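Clustevley Robotics Club: minutes of the July meeting 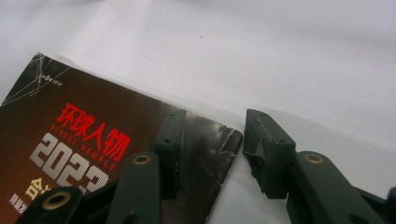 Gripper and Handling Group, Clustevley Robotics Club

Present: Nidia Rivadeneyra (chair), Henk Boersma, Kamil Gajdoš, Ľubomír Dvořáček (minutes), and most of the student members from both year groups.

Apologies: Ľudovít Kollár, who sent written notes on the budget and the Grolodden entry. These were read out under items 5 and 6.

1. Minutes of the last meeting

Agreed, with one correction. The spare controller board was lent to the Šimek school team and not given to them. Henk will ask for it back before the autumn.

2. Matters arising

The lock on the parts cupboard has been replaced. Nidia holds one key and Henk the other. Anyone needing parts outside club hours should ask one of them the day before.

The door to the yard still sticks. Carried forward.

The list of who may use the bench drill is out of date. Kamil will rewrite it and pin it up next to the drill. Students who did the drill lesson last year do not need to do it again, but must sign the new list.

3. Hand-held gripper

Kamil reported on the hand-held version of the two-finger gripper. The fingers and link arms are in the dark green plastic and the brass eyelets are in the pivot holes. The group agreed to leave the eyelets in. Henk would like the holes in the next set of links drawn slightly tighter, as he had to glue one eyelet that would not stay put. Kamil has the drawing file and will change it.

There was a long discussion about the pads. The inner face of a pad is rough and scuffed and the outer faces are smooth. Some students think the rough face is right for paper and card and should be kept as it is. Others want to try a softer strip held on with the existing screw holes, so that it can be taken off again. Nidia asked that both be tried on the same items before anyone argues further. Two pairs of students will take this on, one pair for each type of pad, and will swap halfway.

Henk raised the question of how hard the fingers should be squeezed. At present each person does it by feel, and the recordings differ a good deal from one student to the next. Ľubomír suggested a paper scale stuck beside the handle. Agreed as a stopgap. A proper stop on the trigger will be looked at once the pads are settled.

Action: Kamil to change the link drawing. Henk to make the paper scale.

4. Flat objects

This is the part of the task list that the group has found hardest. Boxes, cups and tins are going well. Magazines, folders and thin books are not, and most of the time was spent on these.

The magazines in use now have glossy covers. Kamil has been working with the Global People one, the issue with the large silver 2023 on the front. A pad pressed down on the cover will hold the magazine against the table and can slide it a short way, but getting the other finger under the edge is another matter. Three methods were put forward:

Slide the magazine until it hangs over the edge of the table, then close the fingers on the part that sticks out. Reliable, but slow, and it needs a clear table edge.

Press and drag with one pad so that the cover buckles, then pinch the fold. Quick when it goes well. It is hard on the covers, and several students felt it would not be allowed at the competition if the item had to be handed back flat.

Go in low from the spine side with a thinner fingertip. This would need a new part. One of the first-year students has made a cardboard mock-up and passed it round. Henk thought it worth drawing properly.

It was agreed to record the first method as the standard for now and to keep the third as a side project. The second is to be dropped unless someone comes up with a gentler way of doing it.

On the table covering, the white covering stays. It gives a plain background for the camera on the gripper and dark covers show up well against it. Ľubomír pointed out that it moves when something is dragged across it. Clips are to be bought, and the covering pulled flat before every set of recordings. Students should also brush it down at the start, as crumbs and specks have been turning up.

The start position of the magazine is to be varied. Too many of the early recordings had it square to the table. It should be laid at a slant in a good share of them, with the title facing different ways. Nidia will put a sheet of starting positions on the wall to be ticked off.

Action: Nidia to make the sheet. Ľubomír to buy clips.

5. Recordings and budget

The target for the term is 2,000 usable recordings across all objects. Ľubomír has been going through those already made and throwing out any where the lens was covered or the recording was stopped early. He asked that students say so at the time when a recording goes wrong, and write it in the book. It takes him far longer to find them afterwards. A few names in the book cannot be read and he would be grateful for block capitals.

No student is to record for more than 15 minutes without a break. This was raised by Nidia after two members complained of sore wrists. The gripper is not heavy but the trigger hand gets tired. Pairs should swap over and the one resting should keep the book.

Ľudovít's note gave the balance as 3,080, all of it from the parents' fund and the sale of the old printers. He asks that nothing further be spent on filament until the quote from Stiltivel has come in. Henk said there is enough green left for the new links but probably not for a second complete gripper. Agreed to wait for the quote. The clips may be bought out of petty cash.

6. Grolodden entry

The entry form for the Grolodden handling challenge has arrived. Ľudovít's note recommended entering one team of 4 in the student class and leaving the open class for another year. There was some disappointment about this, mostly from the older students. Kamil spoke in favour of the open class, where the arm is allowed to be larger. After discussion it was put to a show of hands and the single student entry was carried.

Names for the team are to be given to Nidia in writing. She will choose with Henk, and attendance will count. Anyone not chosen can still travel with the team and help with the setting up.

The rules say that items may include printed matter. They do not say what size or how thick. Ľubomír will write to the organisers to ask, and will also ask whether items are laid on a bare table or on a cover of some kind.

Action: Ľubomír to write to Grolodden. Nidia to take names.

7. Any other business

Students are asked to bring in old magazines and catalogues from home, any language, the more varied the covers the better. Creased ones are fine. Please do not bring anything that is wanted back.

The kettle is not to be plugged into the same extension lead as the computers.

Henk will be away for the next open afternoon and Kamil will unlock.

A student asked whether the club could have its name on the gripper handle. No objection. Designs to Henk.

8. Next meeting

Usual room and time. Pad results to be first on the agenda after matters arising.

Minutes taken by Ľubomír Dvořáček. Corrections to him before the next meeting, please.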